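Grindside Towel and Linen Drive Opens in November

The Grindside Community Center will collect clean towels and bed linens throughout November for families moving into the Nkuna Street apartments. The center hopes to gather 200 bath towels before the first residents receive their keys.

The drive is now in its second year. Last year's collection supplied 17 households, and several families on the waiting list received only a partial set. The building has since added a second wing, and 45 households are expected to move in before the end of winter.
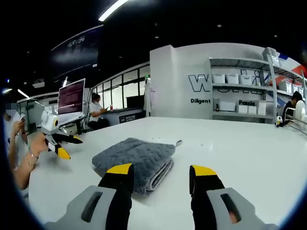
A folded gray towel on a white table.

Donated items should be washed, dried and folded before they are brought in. Towels of any color are welcome, as are flat sheets, pillowcases and washcloths. The center cannot accept pillows, electric blankets or items with tears — worn towels may be taken to the Skirkanen animal shelter, which uses them as bedding.

"A new apartment is often empty on the first night," said Shirin Hassanpour, director of the center. "We would like every household to have at least 2 good towels for each person."

Donations may be left at the front desk between 9 a.m. and 6 p.m. Residents who need a pickup should call the center's main number and leave an address.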